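4.2 Threat framing in general debate speeches

The second part of the analysis deals with how speakers before an international assembly group separate adversaries under one label. We call this move bundling. A passage was coded as bundled when at least two actors were named in the same sentence or in adjoining sentences and were given a shared aim, a shared method or a shared historical parallel. Mention in a list did not qualify. The corpus holds 448 speeches, from which the coders marked 1,734 passages that name a foreign state or an armed group as a threat. Speeches given in a language other than English were read in the official translation, and the translated text was treated as the speech.

Coding was done in two passes. In the first, each coder worked alone from the written guide (Appendix B). In the second, disputed passages were read aloud by one coder and defended by the other until a code was agreed or the passage was dropped. Fifty-three passages were dropped. Most of these turned on the pronoun "they," where the text did not settle which actor was meant.

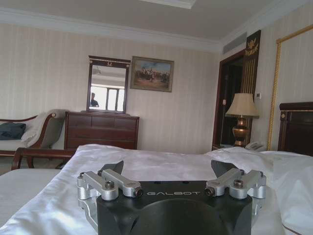 Figure 3. White sheet and pillow with thin brown piping; gripper marked GALBOT in the foreground.

Shoaib Bangash objected at the review stage that bundling, as defined here, mixes two acts that should be kept apart: the claim that two groups cooperate, and the claim that they are alike. A delegate may hold the second without the first. We accept the point in part. The code was split into "alliance" and "likeness," and all bundled passages were recoded under the revised guide. The split did not change the ordering of speakers in Table 5, but it did change the reading of the historical parallels, nearly all of which fall under likeness.

4.3 Uptake in press reports

A bundled passage matters for public debate only if it is carried further. To measure this we drew 4,000 wire and newspaper reports published within two days of each speech and searched them for the passage, in direct quotation or in close paraphrase. Reports that reprinted a full transcript were left out. The Soomro matching routine was used for quotation and hand reading for paraphrase. The database was last queried on 03/12/2025.

Likeness passages were quoted more often than alliance passages, and were more often placed in the first three paragraphs of a report. Alliance passages were more often paraphrased, and the paraphrase tended to weaken the claim, with "works with" becoming "has ties to." Replies from the states named appeared late in the report or in a separate item.

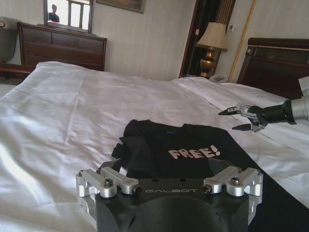
Daniyal Marwat, commenting on an April draft of this section, asked whether placement reflects the wording of the speech at all. In his view an editor picks the sharpest line available, and a speech with no bundled passage would simply yield some other line for the lead. Our data cannot rule this out. A test would need speeches matched on speaker, year and topic, and the corpus has too few such pairs. We therefore report placement as a description of coverage and draw no causal claim from it.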